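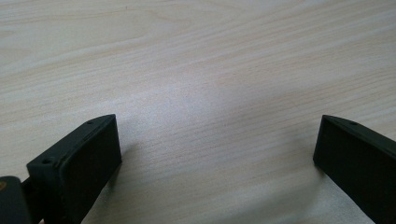
*The open fingers of a hand-held gripper over the table at the Stornix open day.*

## A morning at Stornix

In January our group was invited to the open day at Stornix, the small robotics workshop in the old Widmer building. Nine of us went from Wekton, and we arrived a little after 9 in the morning, when the coffee was already finished but the heating was working well.

The visit began in the front room with a short talk. Stornix is preparing a robot arm for packing light goods, and before the arm can do the job by itself it must have many recordings of people doing the same job by hand. For this they use a gripper which a person holds and moves. It has two black fingers that open and close, and a camera looks down on them from the tool, so the recording shows the work from the side of the hand. Our hosts told us they want 1000 good recordings for each task. For the first task they had 89 on the day of our visit, so there is still a lot of work in front of them.

Then we were allowed to try. I expected that it would be easy, and it was not. You close the fingers by pulling a handle, and the first time I pulled much too quickly and pushed the small cardboard box away from me. The second time I came from too high and caught only the lid. After some minutes one learns to go down slowly, wait a moment with the fingers open and close them only when both are beside the box. One of the hosts explained that this short waiting is useful for the robot too, and that people who are in a hurry make the poorest recordings.

Several of our members asked about the fingers. They can be taken off and changed, and Stornix has tried 2 other shapes before this one. The older ones were rounder and let flat things slip. We also asked if the table must always be the same. The answer was no – they change the table and the lamps on purpose, because the robot should not become used to only one place.

After the break we saw the arm itself, in the back room. It lifted a box, turned it and put it down a little crooked. The second attempt stopped halfway and had to be started again from the computer. I liked that they showed us this also, and did not play only a film of the best result.

The workshop would be glad to receive more visitors in spring, and anybody may come and make recordings for an hour or two. Experience is not necessary. Those who travel by bus should get off at Grurosia and use the side entrance, as the front door is kept locked in the afternoon. If you want to join the next group from Wekton, please write your name on the list beside the notice board. Bring indoor shoes.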